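Film and Place, handout 4 – short film and the kitchen as a set
Tutor: Halima Ndung'u

Read before the seminar. Bring questions. Notes are a bit rough, sorry.

Main film: Molby. Domestic drama, nearly all interiors. Ragnarsson shot it in one flat, fixed lens, hardly any cutting. Mother and grown-up son cook, eat, avoid the subject of the sale. The house is never seen from outside. Think about what that does to our sense of where they live.

Things to look for:
– sound from other rooms (radio, stairs, the lift)
– who gets to sit down
– meals that start and are never finished

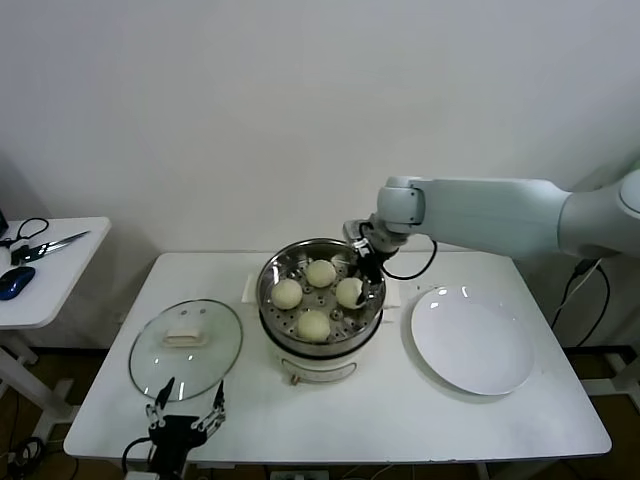
Steamed buns in the steamer tray, with plate and glass lid.

Second film: Skusex. Much shorter, no dialogue. Often called a comedy, I'm not convinced. Same actor as the son, older, living alone. Some of you will want to read it as a sequel. Fine, but argue it from the film and not from the interviews. Watch the second half twice – the sound drops out and comes back in a diferent room.

Voice-over: compare the letter in Molby with the shopping list in Skusex. Both read by women we don't see. One has authority, the other is ignored. Why?
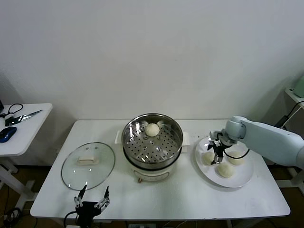

Terms

Off-screen space – everything the film asks us to imagine past the edges. Not the same as off-set.
Dead time – stretches where the plot isn't moving. Usually where the best stuff is.
Address – who the film seems to be talking to. Zaver's essay is good on this, skip the first section.

Written task: 2 shots, one from each film, compared closely. No plot summary please, I've seen them. Last year most people spent half the essay on plot and then ran out of room for
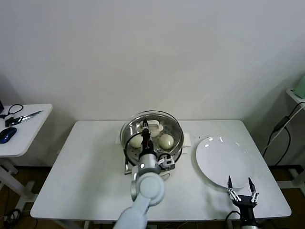
the endings, where the marks were. Both films stop on a door, one open and one shut, and hardly anyone mentioned it. Task is worth 40 per cent of the module. Hand in by 4 pm on the last day of term in December, paper copy and upload, name on niether.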